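3. Collecting the demonstrations

The plan in the proposal was to record everything in two weeks. Readers of section 2 will know how we feel about the proposal.

We used a pair of hand-held grippers, one per hand, so that whoever was demonstrating could do the job in person and leave the robot out of it until training. The task was to pick up a wooden block from a platform using both grippers at once and set it down again. A toddler could do it. A toddler was not available, so Gregor Purves did most of the early runs.
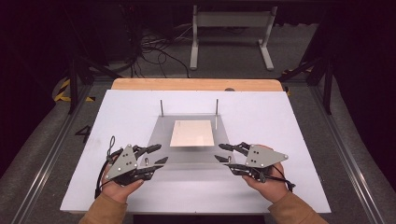
Each run began with the grippers held clear of the block, then a slow approach from both sides. Slow turned out to be a matter of opinion. Gregor's first batch was so brisk that the Mukutden logging script dropped samples, and mine were so careful that the trained policy learned to hover, thoughtfully, for ever.

By April we had 843 recordings, of which 535 survived checking. The rest went for the usual reasons: a block dropped, tracking lost, a demonstrator sneezing. We threw out failed grasps as well, which we now regret. The model has never seen a mistake and has no idea what to do after making one, though it makes plenty.

Labelling was done in Jotden and took roughly 2 hours per batch, most of it spent arguing over when a grasp starts. We settled on first contact. Section 4 uses the other definition, for which we apologise.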